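Bench rules FAQ - two-arm cells, Grostova workshop
Updated after the December walk-round. Read before you book a bench.

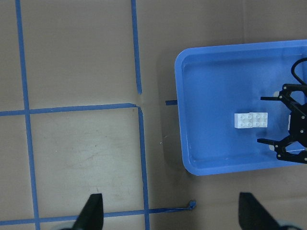 Same questions keep coming up in the inbox so answers are going here. If yours isn't covered, ask the bench lead on shift. Don't guess.

Do I need the induction if I only use the small arms?
Yes. Small arms still pinch. Induction is Wednesday, 2 pm, bench side. No induction, no booking.

Why the blue painter's tape?
Marks the zones. Peels off cardboard without taking the top layer with it, mostly. Please don't swap in duct tape or electrical tape, we spent a whole morning scraping the last lot off.

Can I move the tape?
Not mid-run. Between runs yes, but write it in the log and redo the reference shot. A line shifted by a finger width is a new layout as far as the data's concerned. Old layout number doesn't carry over.

A tape end has curled up. Does it matter?
Yes. Press it flat or trim it. Fingers catch on loose ends and drag the strip, then your cell isn't where you think it is. Check the ends at the start of every session, and again after lunch.

What about scuffs and specks on the cardboard?
Light marks are fine. Crumbs, grit, bits of tape: brush off. Change the sheet when you can feel a dent with your thumb. Spare sheets are under bench 904.

Where does the tray go?
Where your layout sheet says. Tray can sit over a tape line if the sheet shows it that way. Check that it doesn't rock. If it rocks, something's under it.

Can both arms work over the tray at once?
Only on a task that's been signed off for shared reach. Otherwise one arm holds back with its fingers clear of the rim untill the other has finished. Two grippers over one tray is where most of our bumps come from.

Which parts are allowed in the tray?
Toy bricks, foam blocks, the Trelto test pieces. Nothing glass, nothing with a blade, nothing over 400 grams. Food no, not even wrapped.

My bricks are joined. Split them?
Depends on the task. If the sheet says one assembly, leave them joined and press them fully home so they don't come apart in the fingers. If it says seperate pieces, pull them apart and count them in and out.

How do I route the gripper cable?
Enough slack for the full wrist turn, no loop hanging near the fingers. Run the arm slowly through its whole range once before you start and watch the cable, not the screen.

Can I reach in to nudge a part?
Arms paused first. Both arms, not just the near one. Hand out, say "clear", then resume. Same rule for everyone incl. staff.

Speed limit?
Setting 2 for anyone in their first month. After that ask.

Who tightens the finger bolts?
You check, the bench lead tightens. Wiggle each finger before power-on. Any play at all, tag it and take another bench. The Brunero fingers and the Lu fingers don't use the same bolts so pls don't borrow between kits.

What do I do after a bump?
Stop. Leave everything as it is. Fill out form 118, even if nothing looks bent. Form's in the grey folder by the door.

Can I leave a layout set up overnight?
Yes if it's booked for you the next morning. Arms parked, power off, tray emptied. Unbooked layouts get cleared at 6 pm.

Can I bring a visitor?
Yes, behind the yellow line, closed shoes. They don't touch the stop button unless they need to, in which case they definately touch it.

Still to come: rules for the mobile bases, and a proper answer on battery storage. Working on both.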